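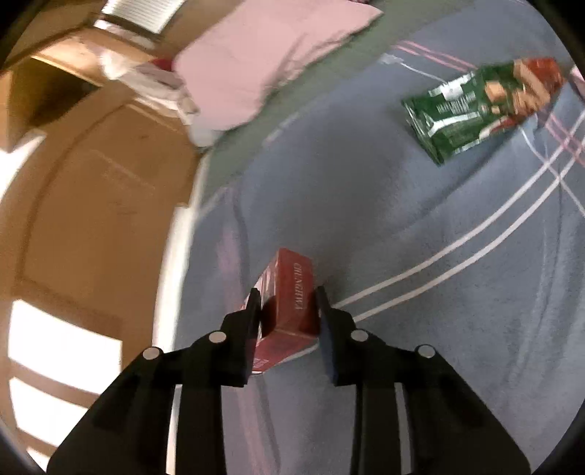
Moving your texts to a new Android phone

Quick one. Contacts and photos usually come across fine when you sign in, text messages often don't. Did this twice last week so writing it down before I forget.

What you need: old phone, new phone, both charged past half, wifi. A free backup app. I use Dorness, any SMS backup app will be much the same, menus might be named different.

On the old phone

1. Install the app, open it, say yes to SMS and contacts permissions. Say no to location.
2. Tap Back up now. Tick Messages. Tick Call log too if you care about it.
3. Tick "include pictures" only if you want group chats and picture messages. Makes the file a lot bigger. Mine went from 19 MB to 1000 MB, so check your space first.
4. Save to your cloud drive or an SD card. Not internal storage!! Wipe the phone and the backup goes with it.
5. Wait. Leave the screen on. Mine stopped at 71 percent when the screen locked and I had to start over.

On the new phone

1. Install the same app. Same permissions.
2. It'll ask to be the default messaging app. Say yes for now, restore wont work otherwise.
3. Restore, pick the file with the newest date, go.
4. Open your normal messages app and set it back as default. Easy to forget this one. New texts may not show up properly till you do.

Check a few old threads before you wipe anything. Scroll right up to the top, not just the last few messages.

If it goes wrong

Restore button grayed out: default app again, see step 2.
Everything shows up twice: you ran restore 2 times. Clear the messages and run it once.
Dates all show as today: close the messages app, give it ten minutes to re-index. Thanks to Anas Nassar for that one.
File not found: the cloud drive hasn't finished uploading on the old phone. Open the drive app there and look.

Dual SIM phones, I havent tried. Will add a bit in November when I swap mine.

Blair Carnegie, 16th September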